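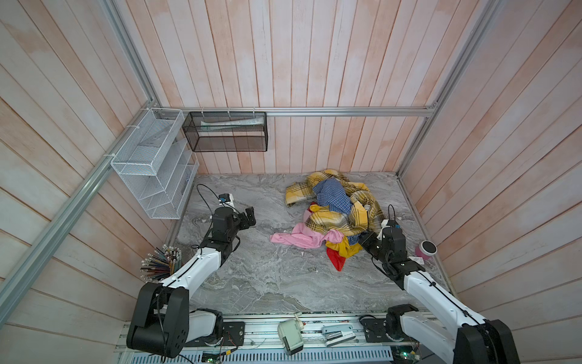 How to watch a robot demo without being sold one

Robot open days are good fun and a poor way to learn what a machine can do. I went to the one at Plullinano in June, sat through a 48-minute talk, and came away with a routine I'd use again.

Step 1. Ask who is driving. Two arms working on a heap of clothes may be running on their own, or a person may be steering them from somewhere else. Dinesh Naidu, who was hosting, took a while to give me a straight answer. Keep asking until you get one.

Step 2. Pick one item and stay with it. I chose the yellow plaid cloth. Crumpled fabric is hard for a gripper, and it's easy to be impressed by motion when nothing is getting sorted. 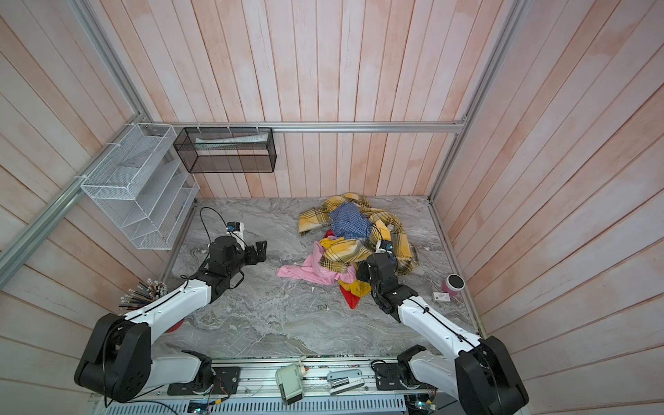
Step 3. Watch both arms. A second arm looks great on a flyer, but if it mostly hovers while the first one digs in the pile, you should know that before you hear a price.

Step 4. Time it yourself. Use your phone, start before the host says go, and leave it running through any pauses.

Step 5. Get the failures. The handout claimed 2696 grasps. I asked how many were dropped, and Meenakshi Hegde promised to send the number. I'm still waiting.

Step 6. Ask for a change. Hand over your own jacket, or have them move the cup. If the answer is "not today," write that down too.

Stay for at least 4 full runs if they'll let you. The brochure can wait until you get home.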